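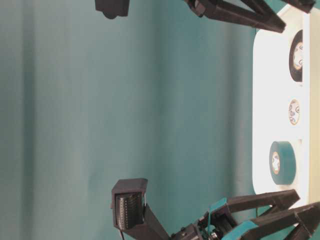 Re: [chores-and-machines] Has anybody got one doing a real job yet?

From: Abdul-Rahman Ansah
To: chores-and-machines list
Sent: 4:40 pm

Fuseini Tsikata wrote:

> We run a small repair shop and I keep reading that the arms are
> ready for "light tidying." I'm not after a butler. I want the bench
> cleared at the end of a shift: tape back in the tape tray, drivers
> in the driver rack, scraps in the bin. My nephew does it in ten
> minutes and hates every one of them. Is there a machine that can do
> this today, or am I reading brochures? Also, please tell me how it
> goes wrong, not only how it goes right.
>
> Fuseini

Fuseini, what a good question, and you've landed on the very chore I've been stuck on since February! I'll stick to tape, as that's the part I know. Short answer: a machine can do some of your bench, some of the time, slower than your nephew. I still think it's wonderful, and I'll try to keep that from coloring the numbers.

We have two arms at Brusau, with a simple two-finger gripper on each, and the job is picking up rolls of tape and putting them in a white tray. That's all of it. I picked tape because every shop has it and because it looks so easy. A roll is stiff, it doesn't spill, it doesn't break when you drop it, and it has a nice big hole in the middle. Well, the hole is half the trouble. You can grab a roll across the outside, or put one finger in the hole and pinch the wall, and the arm has to make up its mind. When it dithers between the two it comes down on the rim and shoves the roll across the table.

Then there's color. We work on a teal cloth and one of our rolls is teal too. Yellow and orange-red are no problem at all. The teal one gets missed more than any other roll we own, and I refuse to take it out of the set, as your bench is surely full of gray things on gray things.

Numbers, then. Over our last long stretch we logged 549 pick attempts. We counted 102 failures, and 30 of those were the teal roll all by itself. Most of the rest were shoves, plus a handful where the roll was lifted fine and then let go too early over the lip of the tray. A full clear of the table takes nearly 20 minutes on a bad run (I know, I know, your nephew wins).

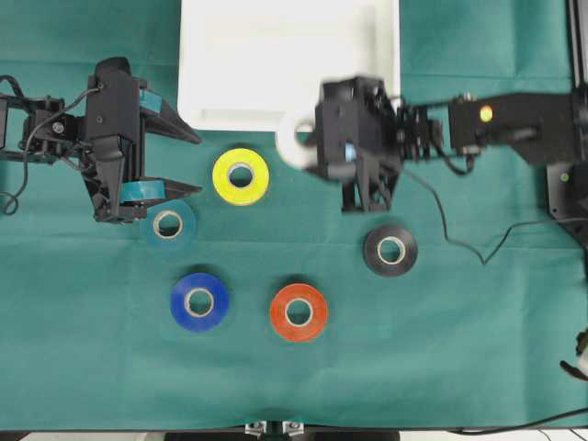

Two arms are a bigger help than I expected, by the way. A roll near one side can be picked up by the arm that's closer, and neither has to stretch into the awkward corner where its wrist runs out of room. The price is that they have to stay out of each other's way, and for the first few weeks ours were so polite about it that both would hang back from the tray and wait. We fixed that by giving one of them the right of way. Crude, but it works!

The other thing that eats time is cables. Leave plenty of slack at the wrist or the arm will tug on itself when it turns, but too much slack will drag on the cloth and take a roll along for the ride. I re-route ours more often than I'd like to admit.

For your drivers and scraps I can't promise much. Long thin tools have to be turned before they go in a rack, and we haven't tried that. Scraps scare me a little, they're all different and half of them are flat. Someone on the Owusu bench was working on screwdrivers over the winter, so maybe they'll speak up here.

If you want to try anyway, start with the tape tray only, put a plain cloth down, and let somebody stand by with a hand near the stop button. And write down every miss from the first day. I didn't, and I lost a month of good lessons that way.

How many kinds of tape do you keep, and are any of them nearly used up? The thin ones behave quite differently and I'd love to compare notes.

Abdul-Rahman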